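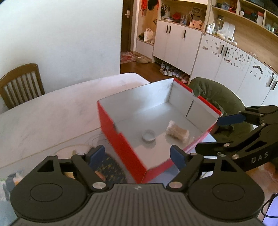 **Hadiza Okafor**

Ticket: carton closure and contents, red open-topped box
Queue: Packing, Grudbridge
Priority: normal
Opened: 8th November
Assigned: Ikechukwu Wike

**Problem**

Kits for the Lundier order are failing the closing check. With the two items inside, one side of the lid sits proud and the tab will not stay in its slot. The check is simple: close the carton, turn it on its side, turn it back, and look at the tab. Out of a batch of 21 kits, 3 failed. Empty cartons from the same sleeve close normally.

The carton is the red one with the light gray-white inside. Contents are the round shallow container and the small beige packet in translucent wrap. No insert is specified for this kit.

**Checks so far**

1. Swapped a failed carton for a fresh one from the same sleeve and moved the contents across. Closed correctly. Put the contents of a good kit into the failed carton. Tab popped out again. That points at the carton.
2. Measured the long sides of the failed cartons against the Luvus drawing. All within tolerance.
3. Checked the step-shaped notch in the upper edge of the long side. Clean cut on all three, no tearing at the inside corner.
4. Looked at the folded flap on the inner wall. On the failed cartons it springs inward when released and the lid catches on it. On good cartons it stays flat against the wall.
5. Checked for tape. There is a small clear piece, tape or plastic, on the top edge of the carton in the photo, where the red strip is interrupted. I have not confirmed whether the other failures have it.

**Packet position**

Ruled out as the main cause, but noted anyway. The packet in the photo lies diagonally near the wall with its ends crumpled. If the wrap gets under the flap, the flap cannot go down fully. Moving the packet to the middle of the floor did not cure any of the failed cartons.

**Update – Ikechukwu Wike**

Went through the open sleeve. The cartons that spring back all came from the bottom of the stack, where the crease on the flap is shallow. Pressing the crease by hand with a bone folder fixes it: two of the failed cartons closed and passed the turn check after that. The third passed once and then opened again, so I scrapped it.

Tape question: found on one other carton in the sleeve, same edge. That carton closed fine. I would treat it as cosmetic, but Lundier will reject it on appearance, so please pull any you see.

**Workaround until replacement stock arrives**

- Fold the inner flap fully back and run the folder along the crease before adding contents.
- Put the round container in first, then the packet flat on the floor of the carton, wrap ends clear of the flap.
- Do the turn check on every kit from the open sleeve. For the unopened sleeves, the usual sampling applies.
- Set aside cartons with tape on the red edge. Do not peel it – the red surface lifts with it.

**Still open**

Ezeani supplied the cartons in packs of 100 and the order was for 500. I have asked them which packs were creased on the same setup as ours and whether they will credit the open one. Their last crease complaint from us was in May and concerned a different carton size.

Status: waiting on supplier. Workaround in use.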